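Fluvoteo Pretend Fruit – Questions We Get a Lot
Last updated 16 February 2019

Quick answers first, long ones further down. If yours isn't on here use the contact form. Please don't reply to the shipping email, it goes to an inbox we don't check.

What is it?
Pretend fruit. Apples, tomatoes, kiwis, limes, pears. For shop windows, table displays, sorting games, drawing practice, kitchens that need a full bowl and don't want flies.

Which box do I want?
Small box is the Bonddale. Mixed fruit, good for one table. Big box is the Rondonuwu, 36 pieces, meant for classrooms and stores. If you're filling one bowl get the Bonddale. People order the big one and then email us asking what to do with the extra kiwis.

How much is the Rondonuwu?
$63 plus shipping. Bonddale price is on its own page, it changes when the colors change.

Is a tomato a fruit?
Yes. We get this one a lot. It's staying in the box.

My tomatoes don't match. One is more orange than the other.
Normal. They're colored in small batches and we don't sort them by shade. Some come out orange, some go more red. Sizes vary a bit too. Most people like it better that way once they're out on the table. If you need a matching set for a display, put it in the order notes and we'll pick through the bin – adds a few days.

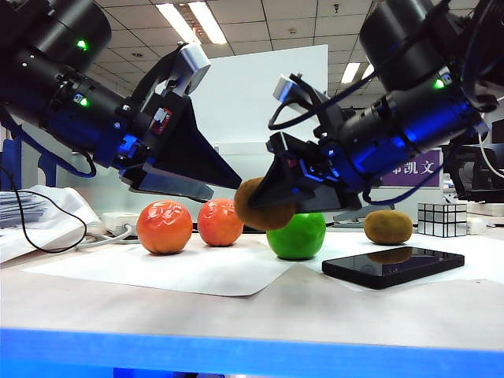

Two tomatoes, green apple and kiwis, white paper underneath

The tomato skin looks wrinkled. Is it a bad one?
Slight wrinkles in the shiny ones are fine. It shows most under ceiling lights because the gloss picks up every little crease. Split skin is different, send us a photo and we'll replace it.

Why do you keep telling people to put paper down?
Colors read better on plain white. Also the pieces leave marks on some painted tables if they sit for weeks in the sun. One big sheet, doesn't need to be taped. It'll slide a little when you move things on it, just pull it straight again. Shelf liner works too but not the rubbery kind, it sticks to the tomatos.

They roll. How do I stop them?
Put the kiwi on its side. It's wider than it is tall so it mostly stays where you leave it. Apples sit okay on a flat table. Tomatoes roll, no way around it. A tiny bit of museum putty underneath if it's a window display. For games leave them loose. 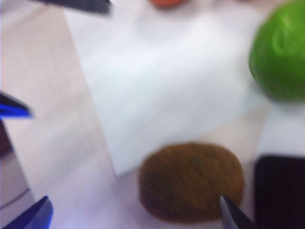
Kiwi just off the corner of the paper

How do I clean the kiwi?
Dry brush. An old soft toothbrush is good. Do NOT soak it, the fuzz goes flat and stays flat. Crumbs get in there, tap it upside down over the sink first and then brush. If it has something sticky on it try a barely damp cloth, one spot at a time, and leave it out overnight.

And the shiny ones?
Damp cloth, drop of dish soap, wipe again with plain water, dry with a towel. No glass cleaner, it clouds the gloss. No dishwasher. Someone always asks.

The stem came off my apple.
Push it back in with a dot of white glue. If you lost it we send spares free, just ask for an apple stem and tell us how many. They fit the green and the red apples, not the pears.

Can kids use these?
Not for kids under 3. The stems come out, see above. Older than that is fine with somebody around. They do look real enough to bite, so tell them before you start.

Any ideas for using them with a group?
Easiest one: everything in a row on the paper, then sort by color. Next round sort by feel, fuzzy or smooth, eyes closed. Then take one away while they look somewhere else and they say what's missing. Works with grownups too, we've had people do it at their desk on a slow afternoon.

Will they look OK on a desk with other stuff on it?
Sure. The green apple shows up from across a room even with cables and papers everywhere. The kiwi kind of dissapears next to dark things, so put it near something white. Keep them away from the edge. 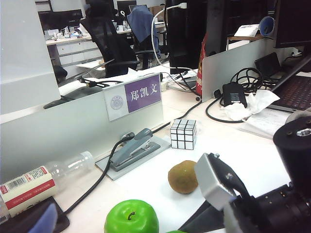 Green apple and kiwi on a busy desk

Do they smell?
A little when you open the bag. Leave the box open for a day or so, near a window if you can. The tomatoes are the worst for it.

Will the color fade?
In a sunny window, yes, slowly. Greens hold up best. Turn the pieces every week or two so they fade even. We don't replace faded ones, sorry.

How do I store them?
Kiwis in their own bag so the fuzz doesn't pick up lint. Shiny ones wrapped in tissue, they can stick together in a hot garage. Not newspaper – the ink comes off on the apples.

Can I buy just one kind?
Single kinds are by the bag, kiwis and green apples year round, the rest when we have them. Limes usually run out in November and come back after the holidays.

Do you do large orders?
Up to 500 pieces from stock. More than that, write first and give us time.

Where do you ship from?
Birham. Orders in before noon go out the same day, weekdays only. Pickup is fine too, ring the side bell, the front door is stuck.

Returns?
Unused, in the bag, within a month. Refund goes back on the same card. Kiwis that have been washed can't come back, we can tell.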